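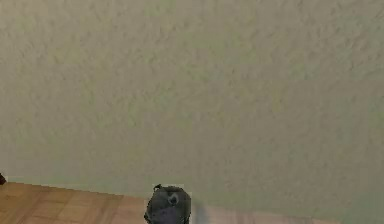 Simulation / Tools

Home Search Menu About Archive

Tuvident Home Pack, first month

Jul 24, 2019

Mosero sells the Tuvident simulator in two parts. The base install handles physics, rendering and the robot model. The Home Pack adds furnished houses, and it is a separate license at $589 per seat. I bought one seat to find out whether I could move my navigation and pick tests off the real hardware for a while. These are my notes so far.

Install took most of an evening. The pack is a large download, and the installer unpacks it next to the archive, so you need room for both copies until it finishes. The license check runs at launch and again whenever a house is loaded. With the network down, the first load fails with error 17, which the manual lists as "asset fault." Reconnecting fixed it every time.

The pack has 267 room layouts grouped into houses. A house loads as a single file, and the robot can be spawned at any free point on the floor. Spawn points are checked against furniture and walls, but only for the base. The arm is ignored, so an arm saved in an extended pose can start out inside a wall and get thrown clear on the first physics step. I now stow the arm in the reset script.

Rendering is the weak part. Wall plaster gets a rough, stippled texture that reads as smeared at close range, and floor planks go soft in the same way. With the camera over the gripper and a wall filling most of the view, there is very little for a feature tracker to hold on to. Where pale floor runs up to a wall of similar tone the boundary can blend away completely. My edge detector, tuned on real baseboards, did poorly on that. Shadows are better: soft, faint and consistent with the light direction.

I raised the texture question with support. Gisela Ehlers answered the next day and pointed me to a config key, tex_bias, that isn't in the manual. Setting it to -1 sharpens the floors a little. It does less for the walls, and frame rate drops enough that I leave it off for long batches.

Object placement is where the pack earns its price. Each room has a base set of furniture plus small items drawn from a seed, so the same bedroom can be reset with different clutter. Same seed, same layout, every time I checked. Soft furnishings are rigid meshes. A sheet that drapes over the side of a bed will not move when pushed, and a pillow behaves like a block of foam with high friction. For grasp planning on cloth, look elsewhere.

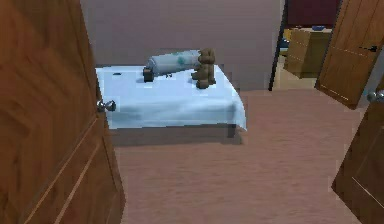

Bedroom with bolster and bear on the bed, doors open.

Doors are articulated and can be fixed open, fixed shut or left free. Knobs and lever handles both occur, sometimes in view of one another, which is handy for testing a handle detector. Knobs are part of the door mesh and do not turn. Two doors opening into the same space will collide properly, but the default hinge friction is too low and a light touch from the base sends a free door all the way around. I raised it by a factor of 3 in the house file. Back up that file first: the February update overwrites local edits, per the release notes.

The bundled robot is a generic mobile arm. I also imported the Fehr wrist from my own URDF. Joint limits came across correctly, and the collision meshes had to be redone as convex parts. Cutulov, which I used before this, accepted the same file unchanged, but its houses have no seeded clutter and its doors are static.

Open items:

- Depth output has no noise model. I add my own after capture.
- Headless mode works, but the log still complains about a missing display.
- There is no per-object segmentation for the tiny items. They share one ID, so a dark speck on a bedsheet cannot be told from the next one.

I am keeping the seat. Navigation tests have moved over in full and the pick tests partly, with wall-adjacent cases still run on hardware. The hinge patch and reset script will go up once I have cleaned out my local paths.

This site uses cookies to remember your settings. Accept Learn more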